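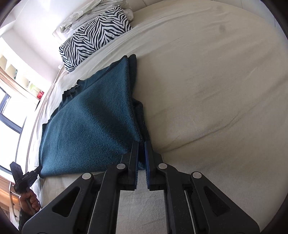

She does her folding on the bed, always has, and she will tell you so before you have your coat off. "Tables are too small and the floor is bad for my knees," she says. "A bed gives you room to make a mess of it and start over."

I had come to Dillton to talk to the woman behind Filali, a one-person business that looks after other people's knitwear. She washes it, dries it, mends it if it needs mending, folds it and sends it home, or keeps it over the summer if the owner has moths. She works from the upstairs of a narrow house near the old Brestley yarn mill, and she asked me not to print her name, as half the town already knocks on her door with a sweater in a grocery bag. The business name is enough, she said.

I should admit that I came in as somebody who rolls sweaters into a ball and shoves them in a drawer. I left three hours later wanting to go home and refold everything I own.

She started at a kitchen sink. Her grandmother, whom she calls Oma and nothing else, knitted for the whole family and had strong feelings about how the results were treated. "Oma would open my closet when she visited," she says. "She wouldn't say anything. She'd take every single sweater off its hanger and put it on the bed, and I'd find them there when I got home. That was my lesson!"

The hanger question is the one she gets asked most, and her answer hasn't moved an inch since then. Knits stretch. Hang one up by the shoulders and the whole weight of the thing pulls down from two points, and by spring you have little horns where the hanger was and a hem that reaches your thighs. "People bring me a sweater and say it grew," she says. "Yes, it grew. You hung it up in October."

So she folds, and she folds on a bed with a plain fitted sheet and a good clear stretch in the middle. The comforter gets pushed aside first, then the pillows, then anything with a button or a zipper. She likes a pale sheet for dark wool and a dark one for pale wool, so she can see what the fabric has shed and where the edges are. I asked if she irons the sheet and she laughed at me. "No! I run my arm over it. A few wrinkles in a sheet never hurt a sweater."

What she does care about is the first ten seconds, when the knit is put down. She doesn't throw it. She lowers it from both sides, bottom edge first, and lets it settle, and then she leaves it alone for a moment. Fuzzy knits in particular grab at the sheet and at themselves, and if you start tugging straight away you get what she calls a traveler, a layer that has crept out past the one on top of it.

"Everybody fights the top layer," she says. "They smooth it and smooth it, and the top looks wonderful, and there's a big flap poking out from underneath. The top isn't your problem. Go under and bring the bottom one back to where it should be, and the top comes right on its own."

She showed me with a thick gray cardigan, sliding a flat hand in between the layers with her palm down and walking the lower one back with her fingertips. It took her maybe four seconds. It took me a good deal longer, and mine still had a corner showing. She was very kind about it.

Ribbing is the other thing. Cuffs, hems and collars are knitted to pull in, so they bunch and ruffle when the fabric beside them lies flat, and there's a temptation to drag them out until they match. She won't have it. "A rib is a spring. If you stretch it flat every time you fold it, after a year it's not a spring anymore." Her way is to let the ribbing gather as it likes and fold past it, tucking it inwards at the end so it is on the inside of the bundle. It makes for a slightly lumpy packet. She prefers a lumpy packet.

I wanted to know about creases, as I have a blue pullover with a line across the chest that has outlived two presidents of my homeowners' association. She asked how I fold it. In half, I said, and in half again. She nodded like a dentist.

"You're folding it in the same place every time, and you're pressing on it," she says. Her folds are broad and soft, more of a roll at the bend than an edge, and she shifts them a couple of inches each time a piece comes through. For anything heavy she lays a rolled cotton pillowcase along the bend, which keeps it round. I tried that one at home the same night and it works beautifully, and it costs nothing if you own a pillowcase.

Small blankets get the same treatment as garments, with one difference. She folds them from the edges toward the middle, so that the border ends up protected, and she always leaves the last fold facing her. That way, when she lifts one off a shelf, she has the closed side in her hand and the pile doesn't slide open. She has a linen closet on the landing where all of this is on show, and I have to say it is one of the most satisfying things I have seen in a private home. Every bend faces out. It looks like a shelf of loaves.

The scale of it surprised me. Last year 273 pieces passed through the house, and December alone brought in 17 baby blankets, most of them gifts that somebody wanted freshened up before they were wrapped. Her biggest job so far was a bed-sized throw with 600 knitted squares in it, made by an entire church group over one winter, with every square at a different tension. "It had its own opinions," she says. "You'd get one side straight and the other side would go for a walk." She ended up folding it in sections, with a sheet of tissue between the layers, and she talks about it the way some people talk about a mountain they climbed.

Drying happens in the small back bedroom, on mesh racks, with the window open a hand's width in almost any weather. She doesn't fold anything until she is sure it's dry all the way through, and her test is to hold the thickest part, usually a hem or an underarm, against the inside of her wrist and wait. Wool can feel perfectly dry to the fingers and still be holding water in the middle. "If I'm wondering, it's not dry," she says. Then it goes back on the rack until the next morning, and whoever is waiting for it has to wait.

She's strict about brushing, too. Fleecy surfaces get a very light pass with a soft clothes brush, in one direction, before the first fold. Pills come off with small scissors or a comb, never pulled. She keeps the wool that comes off in a jar (I didn't ask why, and then I did ask why, and it's for stuffing pincushions).

I asked about the folding boards you see online, the hinged plastic ones that flip a shirt into a neat rectangle. She owns one. Her sister bought it for her. "It's great for T-shirts. I use it for T-shirts!" For knits she thinks it's too quick and too flat, and it makes all the folds in one place, so we're back to my blue pullover.

And moths? She sighed, and got up to make more coffee, and came back with a box of cedar blocks. She likes cedar, she likes lavender, and she doesn't think either of them will save you if the sweater goes into the drawer dirty. Clean first, then fold, then a cotton bag with a proper closure. Once in the middle of summer you take everything out, put it on the bed, shake it, look it over and fold it again in slightly different places. She does it to music. She says it takes an afternoon and that people who try it once tend to keep doing it – I can believe that, sitting in that room with the light coming in and a stack growing at the foot of the mattress.

Before I left she had me fold one more, a big shaggy pullover with a roll neck. I lowered it, I waited, I went underneath. The collar bunched and I let it bunch. When I was done she turned the whole thing around so the bend faced me, patted it twice, and put it on the pile with the others without changing anything.

Filali takes in pieces by appointment from Dillton and the surrounding towns, and the waiting list opens again in March. A morning folding class at the Brestley mill is planned for later in the spring, and she says to bring your worst sweater.

Posted 21 Feb 2026

Comments

woolly_in_dillton
She did my mother's shawl two winters ago and it came back softer than I ever remember it. So happy to see this written up!

Pat's Porch
The pillowcase trick!! I have been using paper towel tubes and they leave a ridge at each end. Trying this tonight.

515stitches
Question on the ribbing, does the same go for cotton? My cotton cuffs never spring back no matter what I do.

woolly_in_dillton
@515stitches I asked her that once. She said cotton doesn't have much spring to begin with, so be even gentler, and a wash will bring some of it back.

marlow st. reader
I hang all mine. Going upstairs now to take them down.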